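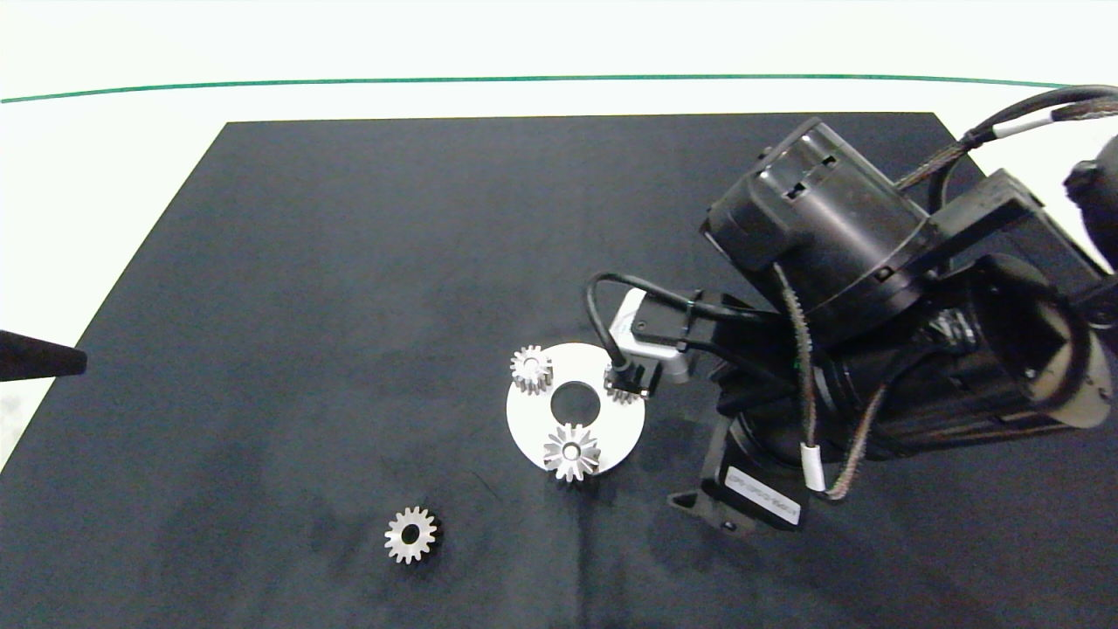 Okay, hi everyone, thanks for coming back after lunch. (Wait for the door to close. It's a slow door.)

I'm going to talk about bread. Specifically I'm going to talk about what happens when you try to bake the same loaf in a kitchen that isn't yours, which I've been doing for three years now, and which has made me a much humbler person than I was when I started!

So, quick background. I learned to bake at Arruda, the little bakery Laurinda Cardoso ran out of what used to be a shoe repair shop. Laurinda did not use recipes. She had a blue notebook with flour weights in it and nothing else – no times, no temperatures, no water. If you asked her how much water, she'd put her hand in the bowl and say "more." I worked there for 18 months and by the end I could say "more" pretty convincingly too.

Then I moved, and my bread was terrible.

(Pause here. People usually laugh. If they don't, keep going.)

I mean really terrible. Flat, gray in the middle, a crust you could knock on. Same flour, same starter, I'd carried the jar on my lap the whole way. And I did what I think most of us do, I blamed the oven. I bought a stone. I bought a second thermometer to check the first thermometer. They disagreed, so I bought a third one.

What I should have been looking at was the room. My old kitchen at Arruda was warm all the time, with ovens going from four in the morning. My new apartment in March was cold enough that I was baking in a coat. Dough that used to be ready in 3 hours needed 10, and I was still pulling it at 3 because that's what my body thought bread took.

(Hold up the straight-sided jar. Point to the rubber band.)

This is the best thing I own and it cost me nothing, it used to have olives in it. When you mix your dough, pinch off a bit, push it down flat in the bottom of the jar, and put the rubber band at the top of it. Leave it right next to the bowl. Then go by the jar and forget the clock. For my everyday loaf I shape when it's up by half, maybe a little more, and if I'm going to leave it in the fridge overnight I stop a bit sooner, because it keeps moving for a good while in there.

I got the jar idea from Heather Dunbar, who was in my first class and had never baked anything before. She just couldn't tell from looking at the bowl, so she made herself a gauge. I'd been telling the class to "feel for it," like that helps anybody!

Okay, water. (Drink some water. Ha.)

Different flours drink different amounts, and I knew that, and I still wasn't ready for it. When I started teaching at Kundari, the community kitchen, they had a whole wheat from a local mill that soaked up everything I gave it and sat there like clay. Armindo Valente, who does the ordering, watched me add water for a while and then asked if I was making soup. I wasn't far off in the end. So now whenever I open a new bag I hold back a little of the water, mix, let it sit for half an hour with a towel on it, and only then decide. After the rest it feels like a different dough. A lot of what you'd fix with extra flour fixes itself if you go wash the dishes.

Salt goes in after that rest, by the way. Put it somewhere you'll trip over it. I leave mine in a cup on top of the towel, and I've still forgotten it. Saltless bread is a very lonely sandwich.

(If running long, skip to the starter part. If not, tell the ferry story.)

Ferry story: A-yeong Kong and I were booked to do a class on the island, and the dough was in a cooler in the car, and the ferry sat at the dock all afternoon. By the time we got there it had lifted the lid. We poured it, and I do mean poured, into oiled pans, stuck our fingers in it, added olive oil and onions and called it focaccia. Someone emailed me for the recipe. I still owe them a reply.

Starter, last thing. Feed it the night before, feed it again in the morning, and use it while it's still domed on top. If it's sunk and smells like nail polish, it's hungry, so feed it and bake tomorrow.

There are slices on the back table, the darker one is rye. Butter's in the cooler. Questions? (Repeat each question into the mic, Margarida Aguiar is recording for the people who couldn't come.)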